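Unfinished pale wood table for food prep - oil, wax or leave it?
Kitchen & Dining > Surfaces and finishes

plankside
Table is light wood, planks with visible seams, no finish on it as far as I can tell. It gets used for sorting and laying out food: a green plastic tray at the back left, small bowls, a brush for crumbs. I have a can of Wallora hard wax and a bottle of plain mineral oil and want to commit to one of them before July.

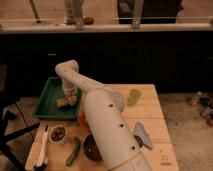
Does the tray need to come off before oiling?
Take everything off, wipe the whole top, and leave it bare overnight after the oil goes on.

My main concern is the seams. Crumbs and bean skins collect in them and the brush only gets the top layer.

grainraiser
Mineral oil. It never cures, so you can add more whenever the surface looks dry. Hard wax builds a film, and on a plank top the film breaks at the seams first. Water then gets under it and you get gray lines.

Santeri Kiiskinen
Disagree with the above. Hard wax oil penetrates before it cures. If it breaks at the seams it was put on too thick. I did a Standberg bench top with two thin coats, buffed off after 20 minutes each, and the joints are fine after three winters. Mineral oil on softwood needs redoing every few weeks and it transfers to anything absorbent. Leave a slice of bread on it and check the underside.

grainraiser
Bread goes in the tray. That is what the tray is for.

Santeri Kiiskinen
Cloths go on the table, and they pick up oil as well. So does paper.

plankside
Bread is normally in the tray, fruit in a bowl. What touches the wood is mostly cloths, spoons and whole vegetables. One more angle, from the fruit end.

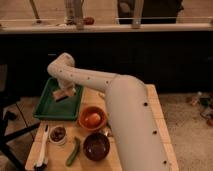 Orange-brown bowl in front of the tray, one round orange fruit in it.

mdfenthusiast
Check the underside of that bowl before you worry about finishes. If it's terracotta with an unglazed foot it will hold water and leave a ring on bare wood. Felt pads trap moisture too. Cork is better.

Separate point: the tray hangs past the left edge of the table. Move it in by an inch or buy a shorter one. Plodeck makes a shallow one that stacks.

plankside
Tray stays for now. A shorter one means a second tray for the overflow and I'd be back where I started.

seamripper_k
Over 1,000 posts on this board about oil against wax and most skip the prep. Order of work:

Scrape the seams with a plastic card, dry.
Vacuum along the seams, not across.
Damp wipe, let it dry, sand at 180 with the grain.
Second damp wipe to raise the grain, sand at 240.
Then finish, whichever you pick.

The second wipe matters more than the product. Skip it and the first spill will raise the grain for you.

plankside
Noted on the seams. I had been brushing across them. Current layout for reference, with the wet and dry things closer together than I'd like.

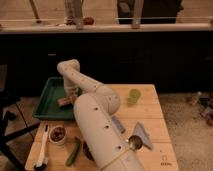 The cucumber is the item I would move first. A washed cucumber drips, and on unfinished wood the drip line follows the grain until it hits a seam. I'll give it the end of the tray or a plate. The brush can hang on a hook, bristles down.

I'm leaning toward hard wax, two thin coats, after the sanding sequence above.

grainraiser
Your table. Test it on the underside first.

Santeri Kiiskinen
Agree on the test patch. Makori white pads for buffing, not steel wool. Steel wool sheds and the bits rust in the seams.

seamripper_k
And leave the cloth off it until the second coat has cured - a week at least, longer if the room is cold.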